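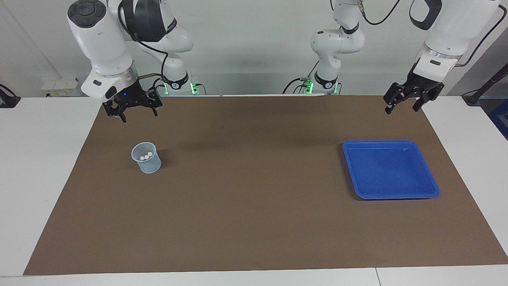
Section 3. When a handover goes wrong

I run two arms over one mat, so this is the part of the Karkum guide I wish I'd had first. The classic fault is the "double hold": both grippers think they own the same part, and one arm starts its return move while the other is still squeezing. Mine threw code 22 and bent a finger bracket in February. Ouch!

Before you restart, go through these in order.

1. Press stop on the Fjeld panel. Don't reach in first, even if both arms look parked.
2. Set the speed to 2 percent. You'll go back up to 100 later, I promise.
3. Open the receiving gripper, then jog that arm straight back along the line of the part.
4. Check the gripper cables on both arms. A loop that's too long can snag on the other wrist, and a snagged cable gives you the very same code (that one cost me an evening).
5. Run the handover again with a light rod – nothing heavy, nothing you'd miss.
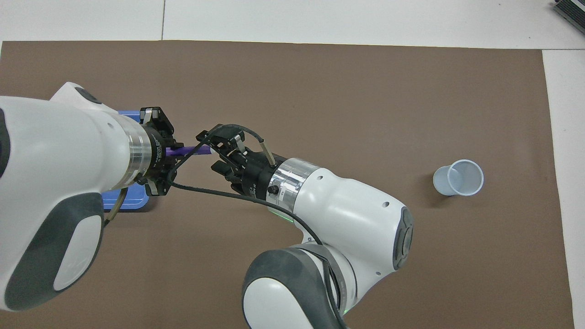 Figure 3-1. Purple rod in one gripper, second gripper facing it.

Note: If code 22 comes back, redo the grip calibration in section 2. Sixten Lindqvist walked me through it over the phone and it's quicker than it looks.

CAUTION: Never free a stuck part by hand with the drives on. The fingers can close without warning – keep yours well clear.

6. Clear the code and bring the speed up in small steps.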